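Moinhos domésticos de cereais: o que a ficha técnica não diz

A venda de pequenos moinhos elétricos para uso doméstico cresceu com o argumento da farinha fresca. O argumento é tecnicamente correto e comercialmente incompleto. Farinha integral moída no momento conserva mais óleo não oxidado do que a que passou meses na prateleira. Isso nada informa sobre o aparelho que a produziu.
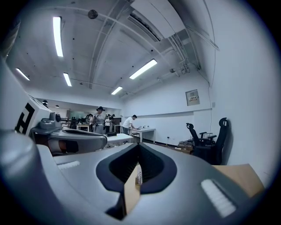
Potência e temperatura

Os folhetos destacam a potência do motor. O Noler de entrada anuncia 240 W; o Hervieu, de mós cerâmicas, não indica nenhum valor na caixa e remete para o manual. A potência, isolada, diz pouco. O que determina a qualidade da farinha é a temperatura à saída, que depende da velocidade periférica das mós, da folga entre elas e do tempo de trabalho contínuo. Nenhum dos dois fabricantes publica essa temperatura.

Gilles Perrin, moleiro de formação, defende que a omissão é irrelevante para quem mói pequenas quantidades. Discordo. O utilizador que faz pão para a semana mói a quantidade toda de uma vez, e é nesse regime que o aparelho aquece. Em agosto, com a cozinha já quente, a margem reduz-se ainda mais.

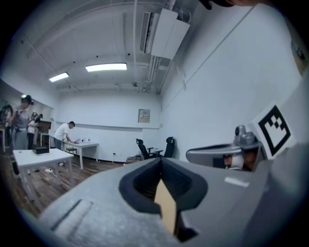
O segundo dado ausente é a granulometria. Os seletores numerados não correspondem a nenhuma escala comum: a posição 2 de uma marca pode equivaler à posição 3 de outra. Uma curva de peneiração simples, impressa no manual, resolveria o problema a custo quase nulo. A Skemska fornece-a para a gama profissional e retira-a da doméstica. Quentin Besson atribui a diferença à dispersão de fabrico, que nos modelos baratos tornaria a curva enganadora. Se assim for, o comprador tem ainda mais direito a sabê-lo.

Resíduos e limpeza
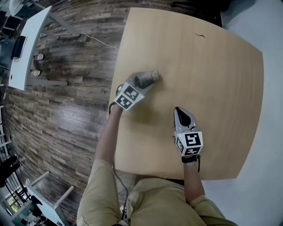

A farinha retida na câmara de moagem é o ponto mais negligenciado. Contém gérmen, logo gordura, e rança. O manual da Hosance recomenda passar arroz seco pelas mós e dá o assunto por encerrado, sem prever a desmontagem. Convém abrir a câmara e trabalhar sobre uma superfície lisa e desimpedida. Numa mesa clara de veio discreto, um único fragmento escuro, semelhante a um graveto, distingue-se sem esforço; num tampo granitado passaria despercebido e poderia voltar ao grão.

O moinho doméstico é um equipamento legítimo. Falta-lhe uma rotulagem mínima: temperatura de saída em regime contínuo, curva granulométrica por posição e procedimento de limpeza com desmontagem. Até lá, a comparação entre modelos faz-se pelo preço e pela cor da carcaça.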